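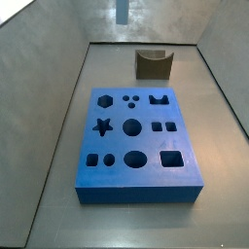
Toss the whole thing in the top rack and quit fussing, wrote one reader after my July page on washing bath toys, and please could I do shape sorters next, the flat kind with the holes, because hers had a year of cracker crumbs in it. Well, yes to the second part! On the dishwasher I have to be a spoilsport. Some hard plastic sorters will take it (look for the little symbol underneath) but the soft, thick blue ones are another story. I put a foam one through the hot cycle once, at my old place, and it came out with a bow in it like a potato chip. I stood books on it for a week and the pieces never did sit right again.

So, shape sorters. I've been cleaning and fixing these for the Adugna toy library since spring, and I've gotten kind of attached to them. Up to 3,000 toys go across that counter in a year, and I'd swear half of them have a hole you're supposed to put something in.

Getting the crumbs out

Dry first. Always dry first! Crumbs plus water is paste, and paste in the corner of a star is a whole afternoon. Turn the board upside down over a towel, smack the back with your open hand, give it a quarter turn and smack it again. Then go in with a soft paintbrush, the cheap kind about as wide as your thumb. For the points of a star or the corners of a square I like one of those flat wooden coffee stirrers with a scrap of microfiber wrapped around the end, held on with a rubber band.

A vacuum hose is fine too if you put a piece of old pantyhose over the nozzle. It keeps you from sucking up a peg, and if there's a peg stuck down in one of the small round holes you'll often get it out this way.

Washing

Lukewarm water, one drop of dish soap, a cloth you've wrung out hard. Wipe the top, then do the inside of each hole with your finger through the cloth. I go row by row or I lose my place (I do lose my place). Rinse with a second cloth, plain water, and stand the board on its long edge on a rack with air on both sides. Leave it overnight even if it feels dry at suppertime. The inside walls of the deep holes hold damp longest, and a board that gets put back in its box too early comes out smelling like a gym bag.

If yours smells already, dry baking soda, shaken into the holes and over the top, left until morning and brushed out. For marker, try the soapy cloth before anything stronger. Rubbing alcohol on a cotton swab will usually shift what's left, but dab it on the bottom first and wait, as some colored foams will give up their blue along with the marker. Don't use the white eraser sponges on a matte top. They leave a shiny patch and you'll see it forever, much worse than the scuff you started with.

Finding where things go

My next problem was sorting. I had 3 boards' worth of loose pieces in one shoebox, mostly blue, and I'd sit there of an evening trying a square in every square hole in the house. The trouble with these boards is that there's more than one of a shape. A big square and a little square, a big circle and a set of tiny ones, and then something with a notch in it that isn't like anything else. I finally quit guessing and made a paper map, and 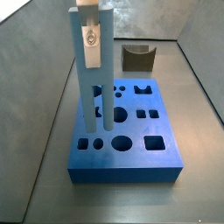

I can't recommend it enough. Lay a sheet of plain paper over the board, hold it down with one hand, and rub over the top with the side of a crayon. The edges of the holes come up as lines, same as doing leaves in grade school. Write the name of the board on the rubbing, fold it, keep it in the box. When somebody brings back a bag of odds and ends you hold each piece against the paper, and you never have to get the board out at all.

For pieces that look alike across boards, put a dot of paint on the back. I use the Trakau enamel that comes in little pots, one color to a set, and let it cure a full day or it will print itself on everything. One dot is plenty. I went overboard with stripes at first and they just rubbed off.

Storage: a zippered mesh bag for the pieces, and the bag goes in the box first with the board flat on top. Please don't stand foam boards on end for months. They lean, then they curl. And don't put anything heavy on them either, or the thin strips between two holes that sit close together get squashed and start to tear.

Speaking of tears

A small split in one of those strips is worth fixing. Contact cement made for foam, a very thin coat on both sides with a toothpick, wait until it's tacky, press together and tape across the top. Test a scrap if you have one, since some glues melt foam right before your eyes. Do this with a window open and keep it away from the kids until it has cured completely. If a chunk is missing, or there are bits coming loose that a child could get in her mouth, I'd let it go. I've tried to rescue a few and was sorry I had.

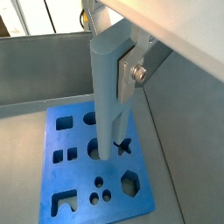
Flidgate Home Pages, Vol. 6, No. 3

Tight pieces are the other thing I get asked about. A piece that fit fine and now won't go in is usually meeting old soap or grit down in the hole, so clean again before you reach for sandpaper. If it's still tight, find which side is catching. Rub a little chalk on the edge of the piece, push it in gently, pull it out, and look for where the chalk has come off. Sand that spot only, on the piece, never on the board! A fine nail file does it for wood. Hexagons are sneaky because they'll go in one way and stick when you turn them, so try all six before you sand anything.

Too loose is easier. A strip of thin felt around the edge, or leave it alone, little kids like loose.

Lost a piece altogether? Trace the hole onto a card, and cut a new one from a craft foam sheet, stacking and gluing layers until it's thick enough to grab. Cut just inside your pencil line. Dreta sells offcuts by the bag, and I've been working through the same bag since July with plenty left. Do the straight-sided shapes first for practice. Stars are miserable and I do them in pairs so I can throw away the worse one.

Next time, jigsaw puzzles, including the 2,000 piece one that came back in a pillowcase. Send me your tricks for sorting sky.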